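Monday, October 2, 2023

Up at six. Rain until ten, then dry. Indoor temperature held at 66 without the heating on.

Main job today was the table in the back room, which I have been putting off since we moved in at Willenstead. The top is solid but the finish had failed along the near side, where the previous owners must have leaned their arms on it for years. Washed it first with dish soap and a wrung-out cloth, let it stand an hour, then went over the bad side with the fine pad, always along the grain. Two thin coats of oil with a wipe between them. The can says eight hours to cure. It was last coated on Friday night, so it has had plenty. A drop of water left on it for ten minutes this morning wiped off with no ring.

The mat arrived from Dalisay on Saturday and stayed rolled in the hall until today. It is the dark teal one. I had wanted the gray, which is out of stock until December, and Siham said the teal would hide more. It kept a curl at both ends when unrolled. The leaflet recommends a cool iron through a tea towel. I laid it face down on the floor instead with the two heavy atlases on it and left it through lunch, and that took out all but a slight lift at one corner. Rounded corners are an improvement on the old square ones, which caught on sleeves and turned up.

The surface is a bit fuzzy, like felt. Points noted so far: it deadens the noise of anything put down on it, which was the main reason for buying it. It picks up lint. Crumbs do not sweep off, they have to be lifted with the vacuum nozzle or shaken off outside. Round things roll less than on bare wood. I don't yet know what it does with a spill and I am not in a hurry to find out. The leaflet says cold water, blot, no rubbing.

Akash Goel called at eleven about the Helandale shelves. The brackets are in but the wrong length again. He has sent them back and expects the replacements within 2 weeks. The quote is unchanged at 291 including fitting. I asked whether he could drill the uprights before he brings them, as the wall in there is bad and I would like all the dust made somewhere else. He said yes. I have written that on the quote so that we both remember it.

Electric meter read and sent in. Used 73 units less than the same quarter last year, most of it the old freezer, I assume.

Early afternoon went on the kitchen drawer that sticks. Took it out, found the left runner had dropped at the back by the width of a coin. Refilled the old screw hole with a matchstick and glue, put the screw back in, and rubbed candle wax on both runners. It closes with one finger now. The drawer below has the same fault to a lesser degree and can wait.

After that, the usual stuff started to collect on the table. The mat covers most of the top, so nearly everything ends up on it.
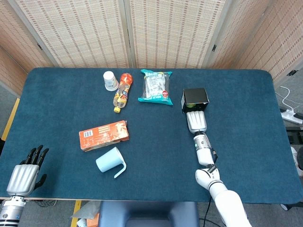 I may still order a second mat for the kitchen counter, in the thinner grade, but only if they will cut it to length. Barnau does cut to length and charges for it by the inch, with a minimum order that makes no sense for one counter. Will write to Dalisay and ask.

A rule for the table, agreed with Siham at dinner: cleared by nine every night, food back in the kitchen, cups washed or thrown out, cartons flattened. We had the same rule at the last place and it lasted until the first cold week. She thinks a tray would do more good than a rule. She may be right - a tray can be carried out in one trip.

Walked to the bridge and back before dark. The pedometer was just over 2,000 steps for the day before I set out, a poor figure.

Tomorrow: post the letter to the water company, buy screws (the short brass ones), look at the corner of the mat again and iron it if it is still up.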